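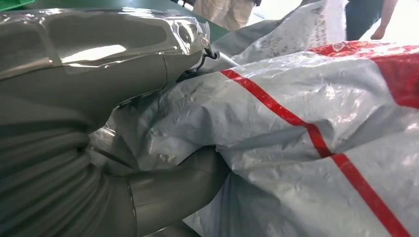

**Hedwyn Carrow**
Module tutor, Goods Handling and Despatch, Clinovthorpe

Handout 4: Soft packaging at the weighing table
Revised 2024-05-27. Replaces the April sheet.

## 4.1 Scope

Handouts 2 and 3 dealt with cartons. A carton has fixed faces, a fixed base and a known height, and most of the rules for weighing it follow from that. Soft packaging has none of these. The shape of a sack or a mailer bag depends on what is inside it, how full it is and how it was last put down.

Three materials are covered:

- woven polypropylene sack
- plastic mailer bag
- plastic wrap around a soft load

Paper sacks are left to Handout 6. Netting is not covered in this module.

## 4.2 Woven sacks

Woven polypropylene is made from flat tapes crossed over and under each other. It is strong along the line of the tapes and stretches slightly on the diagonal. Many sacks have a thin laminated film over the weave, and this gives the faint shine seen on printed types. The film keeps dust in and damp out. It also makes the sack slippery against a smooth tray.

When slack material is gathered, it forms deep folds. A printed stripe is a useful guide to how much has been taken up. On a flat panel the stripe runs straight. Where the panel is folded over itself the stripe breaks and carries on to one side, and the size of the step shows how much cloth lies in the fold. Learners should be able to read this before attempting to measure a sack.

Folds matter for three reasons:

1. Length and girth are taken on the filled sack with slack drawn out. A measurement across a fold is too short.
2. Labels fixed across a fold lift at the edges. Flatten the panel first, then apply.
3. Loose material can trail off the tray and touch the table. Part of the load is then carried by the table and the reading is low.

Point 3 is the commonest fault in the practical. Check all four sides of the tray before reading the display.

## 4.3 Mailer bags

Mailer bags are light and hold air. Empty bags stored loose in a crate take up far more room than flat ones, and the top layer tends to spill over the rim. For the exercise this is acceptable as long as the bags stay off the scale and clear of the floor.

Press the air out of a filled bag before sealing. Start at the closed end and work towards the opening. The weight is not affected to any degree the table scale can show, but the measured thickness is, and thickness often decides the price band.

## 4.4 The scale
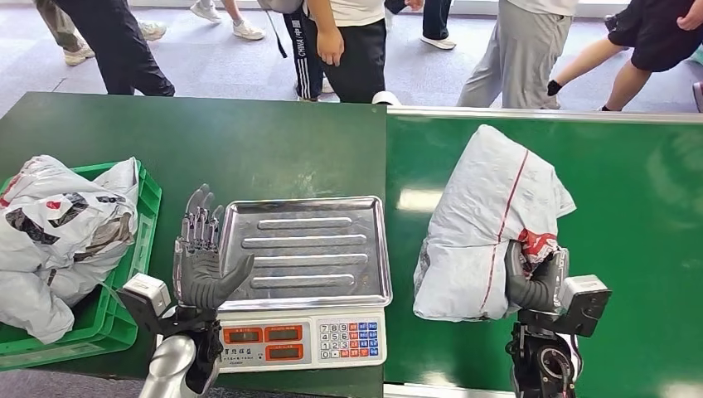 A learner in the April group asked whether the empty packaging has to be weighed every time, or whether one figure could be written on a card and used all day.

A card figure is allowed for mailer bags of one size from one batch. It is not allowed for sacks or for wrap. Sacks vary with the amount of lamination and the depth of the hem, and wrap varies with the number of turns put on. Weigh these each time.

Procedure:

1. Clear the tray. Bags, tape and labels go to the side.
2. Confirm that the scale stands level and that nothing is pushed against its body.
3. Switch on and wait for a steady zero. If the digits are faint, shade the display with a hand and read it again from straight in front.
4. Place the empty packaging on the tray. Fold it so that it lies inside the raised edges. Record the tare.
5. Remove the packaging, fill it and close it.
6. Place the filled parcel centrally. Let go completely.
7. Wait until the reading holds. Record the gross weight.
8. Subtract to find the net weight. Do this on paper for the first four parcels, even if the scale has a tare key.

Retail counter scales with more than one display window commonly show weight in one and price figures in the others. Copy from the weight window only. Do not enter a unit price during this exercise.

A tall soft parcel may stand up well enough on the table and still lean once it is moved to the tray. Lay it on its longest side if it does. A ridged tray drains well and is easily wiped, but a smooth laminated surface will slide along the ridges if the parcel is pushed. Lower it straight down.

## 4.5 Worked figures

All weights in grams.

| Item | Gross | Tare | Net |
|---|---|---|---|
| Trelivico sack, soft goods | 2,624 | 130 | 2,494 |
| Mailer bag, single garment | 689 | 14 | 675 |

The postal charge is worked out on gross weight. The net weight is wanted for the contents list and for checking the load against the order. Writing net in the gross column loses marks even where the subtraction is correct.

## 4.6 Damage check

Before the parcel leaves the table, look at:

- the corners, for contents pushing out through the wrap
- the seam or hem, for broken stitching
- the face under the label, for splits in the film
- any pinched area, for a hole at the base of the pinch

A split in the film of a woven sack with the tapes still whole is recorded as surface damage. Broken tapes are recorded as structural damage and the goods are repacked. Tape may be used over surface damage only.

## 4.7 Before the next session

Complete Sheet 4B for two sacks and three mailer bags. Use the Plakeck record form; the older Mwaipopo form has no tare column and will be returned unmarked. Give every weight in whole grams. Note on the back of the sheet which side each sack was resting on when its length was taken.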